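Ticket 473: Erasers keep going missing from the rack
Opened by: Noémi Antal
Site: Basunthorpe, upstairs
Status: Open (reopened Friday)
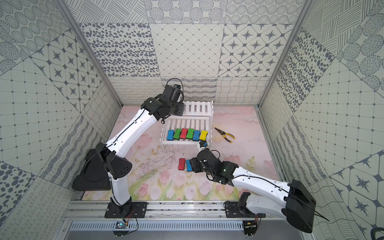 Problem as reported

We own eight bone-shaped erasers. The white two-tier rack is where they live, on the lower tier, in a row. At last look six were on it and two were down on the pink mat, one red and one blue. The pliers with the yellow and black handles were also on the mat, wide open. They live in drawer 300.

Things already tried

Asked people nicely. Result: none.

Put a label on the drawer. Jolán reports that the label has since gone missing and would like a ticket for that too. See 967.

Moved the whole row to the upper tier for a week. It sits farther back, so everyone had to reach over the lower one, and Győző knocked three of them behind the rack on the first morning. Moved back.

Comment, Fatos Delić, 9:40
Can we also talk about the twigs? There's a patch of thin dark bits on the mat, left of the rack. I shook that mat out on Monday -- tulips, clouds and all -- and I'd like some credit for it.

Comment, Noémi Antal, 10:05
Credit given. Twigs are out of scope.

Comment, Győző Kelemen, 10:12
Does the color order matter? I've been putting them back blue, green, red, green, blue, yellow, and then I lose interest.

Comment, Noémi Antal, 10:20
Any order. Felt side down, all eight, on the slats.

Workaround until closed

Last one out puts the strays back up and closes the pliers before they go in the drawer. Shake the mat over the bin, tulip edge last. Katalin has the checklist and will initial it.

Update, 4:30
Katalin can't find the checklist.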